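Guides > Storage & Shipping > Crates > Set-up, part 3

Packing and closing the Harner crate
3 min read

Part 3 of the set-up guide. Assumes the crate is already put together (part 1) and the liner is cut (part 2). If not, go back and do those first.

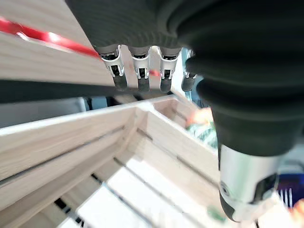

You need: the crate, lid, eight lid screws, liner, packing paper, a hand screwdriver, a marker. Scale if you have one. No power driver for the lid - see caution below.

3.1 Before you pack

1. Set the crate on a flat floor. Not carpet.
2. Run a hand along the inside edges, gloves on. Sand any splinters, 120 grit is fine.
3. Push down on each corner. If it rocks, loosen the base screws half a turn, square it up, tighten again.
4. Liner in. Fold goes toward the long side.

NOTE: Crates from the March batch came with the liner one size up. Trim it, dont fold it double or the lid will sit high.

3.2 Packing

5. Crumpled paper on the bottom, a good hand's depth.
6. Heavy items first, in the middle. Wrap each one seperately.
7. Fill the gaps as you go. Not at the end.
8. Light stuff on top. Stop one finger below the rim.
9. Shake test - rock the crate gently. Anything knocks, open it up and add paper there.

CAUTION: Limit is 200 lb packed, and that's with two people lifting. Stacked in storage, max 300 lb on top of any one lid. Over that the side slats bow and you won't get the lid off again without a pry bar.

Glass or ceramics: double the paper, stand plates on edge, never flat.

3.3 Closing the lid

10. Lay the lid on. Arrow on the underside points to the label end.
11. Start all eight screws by hand, two turns each.
12. Tighten corners, opposite pairs. Then the middle ones.
13. Stop when the head is level with the wood. No further.

CAUTION: Power drivers strip the pilot holes. Jonatan Hovland at the Berge workshop fixes these and he says nearly all the ones he gets back are lid holes. Repairs not covered.

3.4 Labels

14. Write the contents list on paper, copy goes inside on top of the packing (do this before step 10, obviously).
15. Label on the short end, not the lid. Stacked crates hide the lid.
16. Going to the Triltville depot? Add the bay number. They have 2,000 spaces and no label means a long wait.

Storage: dry room, off the floor on battens, gap behind for air. Check the screws after the first month - wood moves.

Missing parts or wrong liner, write to Diarmuid Ó Dubhghaill at the Zestden parts desk. Include the batch stamp from the base.

Last revised 2021-12-04

Related guides
Harner crate part 1: base and sides
Harner crate part 2: cutting the liner
Fixing a stripped pilot hole
Stacking and battens for damp rooms
Zestden parts list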